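Two front cameras and one controller, in the rain

The rover has been running the same front camera for most of a year, and the cable gland finally gave up in February. I used the repair as an excuse to compare two replacements on the same mount, and to swap the controller at the same time. Changing two things at once is bad practice. I had one free week.

The candidates were the Pliseris, a global shutter unit with a small recessed window, and the Byun, a rolling shutter unit with a larger flat window and a wider lens. Both take the same bolt pattern if you slot one hole. Both output 800 lines, so the recordings could go through the same pipeline without rescaling.

Controller

The old board was fine at walking pace and dropped messages above it. The Plustport replacement has two CAN ports and a hardware timestamp input. I wired the camera sync line to the timestamp input and left the drive motors on the first port.

I logged both boards on the bench before taking anything outside, with the wheels off the ground and the steering commanded through a slow sine. The old board averaged 211 Hz on the command loop with visible gaps whenever the video encoder was busy. The Plustport held 594 Hz with no gaps in the same test. The faster loop is more than I need. The missing gaps are what I was after, and the steering trace is noticeably cleaner.

One complaint: the Plustport ships with its watchdog disabled. Set it before you put the wheels down. Mine is at 200 ms, and the drive cuts out cleanly when I pull the radio.

Dry runs

I did the dry comparison on my usual loop through Birnthorpe, residential streets with trees on both sides and not much traffic before 9 a.m. Same route, same direction, one camera out and one camera back on after a coffee.

The Pliseris is better over expansion joints. With the Byun, curb edges lean when the body pitches, and the edge detector moves the curb toward the road for a few frames. Filtering hides most of it at the cost of some lag. I would sooner not filter.

The Byun is better at the sides. The wider lens picks up driveways earlier and keeps more of the near curb in view on left turns. It also picks up more of the rover itself, so the body mask had to be redrawn. The mask for the Pliseris is a small strip. The Byun needs a taller one, with separate bumps for the white parts of the body left and right of center, plus a sliver in the lower left corner. If you skip the sliver, the segmenter labels it as curb.

Wet runs

Tuesday was wet, so I took the Byun out first and drove down the left side of the street where I normally do the straight-line test.

The flat window is the problem. Water sits on it in drops and streaks, and autofocus is no help because the lens is fixed. The left curb survived well enough to follow. On the right I got no usable road edge at all, and most of the right half of the pavement came out as one dark blotch. There are no lane markings on that street to fall back on, so the lateral estimate was leaning on the left curb alone.

Exposure was the second problem. The sky was nearly white, and a droplet near the top turned part of it into a glare spot. Auto exposure metered on the whole picture and pulled the road down. I restricted metering to the lower half, which recovered some texture in the pavement. It does nothing for the drops.

Parked vehicles on the left were still detected, the nearest one with high confidence and the farther ones intermittently. The small light-colored car at the far end of the street was never detected. I would not plan a speed around either result.

Tyra Söderlund, who reads these posts before I put them up, asked why I didn't just use a hydrophobic coating. I have tried it on the old camera. It works at speed, and the rover has no speed. Drops bead up and stay where they are. An air nozzle is the next thing on the list, with a recessed shroud as the cheap option — the Pliseris more or less has one built in, but I ran out of rain before I could mount it for a fair comparison.

For now the Byun stays on the mount for dry days, and the mask, metering window and watchdog settings are in the config folder. One still from the wet run with the Byun, as recorded:

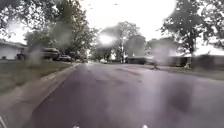

Still to do

Pliseris in the rain, same street. Shroud for the Byun. New cable gland, the metal kind.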